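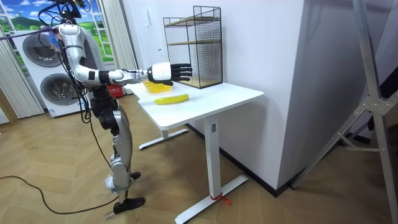
Threads > Home and Desk > Colette Sabatier

We use cookies to remember your settings. Accept / Manage

Colette Sabatier
December 14, 2024
Right, the standing desk thread, which I have been promising since October and which several of you have asked after so kindly that I'm now a bit embarrassed about it. Get a cup of tea, I do go on.
13 replies

First, the top. I went for plain white with rounded corners, and the rounded corners are what I'd fight for if I had to do it all over again. My old desk had proper points on it, and I walked into one of them so often that I had a more or less permanent bruise on one hip (always the left, I'm a creature of habit).

White does show everything, mind. Tea rings, pencil, the mysterious grey smudge that comes back no matter what. I keep a damp cloth on the radiator and give the top a wipe when I'm waiting for something to download, and that keeps it decent enough for visitors.

The black wire mesh shelf was the second purchase and the one I dithered over. I wanted somewhere for small things to live without losing the whole desk to them, and I'd looked at solid ones, but they felt like having a cupboard land in front of you. You can see through mesh! It also lets the dust fall through, so you do need to lift it now and then and be brave about what's underneath.

I had the shelf facing the other way for the first 11 days and couldn't work out why I kept knocking my knuckles. Turned it round, perfectly happy. I'm telling you so that one of you can feel clever about getting it right first time.
Shared 11 times

Now, the little yellow basket. It's only plastic, with a lattice pattern on the side, and it's the thing I'm fondest of by miles. I got it in Perron, in one of those shops that sells mops and birthday candles and one single garden chair, and I carried it home on my wrist like a handbag.

It has had all sorts of jobs over the autumn. Clothes pegs, then seed packets, then a brief and unhappy spell as the place for receipts. What it's best at is snacks. Put the snack basket near the edge of the desk and you'll eat the fruit you bought, whereas fruit in the kitchen bowl just sits there going brown and making you feel guilty.

Which brings me to bananas, and yes, I do have views! I like them with a bit of green still at the tips. A few of you will be pulling faces at that, I know, my sister does it every time. A ripe one left on a desk makes the whole room smell of banana by teatime, and a greenish one minds its own business until you want it.

Somebody asked about the legs and whether it wobbles. Mine has a single column down to a long flat foot bar on each side, and on a hard floor it's steady enough for typing. If I lean on it properly while I'm on the phone I can feel it give a touch at full height. Lower it a hand's width and that goes away.

There's a bit of red string tied round one of the foot bars too. I'm very attached to my bit of red string and it's staying put.

And please leave the small label on the leg where it is. I peeled one off a previous desk in a fit of tidiness, then needed to order a bolt, and spent a whole afternoon on the phone being asked for the thing I'd put in the bin.

Sweeping under it is easy, by the way. The foot bars are low, so I do along them with the little brush and then the rest with the big one. Crumbs collect by the column. They always have and I expect they always will.

Still to sort out: a lamp (I keep going back and forth between the Itov and the Elomska, and if you own either of them do tell me whether the switch is somewhere sensible), and a mat for standing on, as my heels start complaining well before the rest of me does.

I'll add the mat to this thread once I've had it a fortnight or so. Oh, and for the person who wanted to know about baskets in other colours, they had a green and a sort of salmon pink when I went, but the yellow was the cheerful one.
Comments 13 | Shares 11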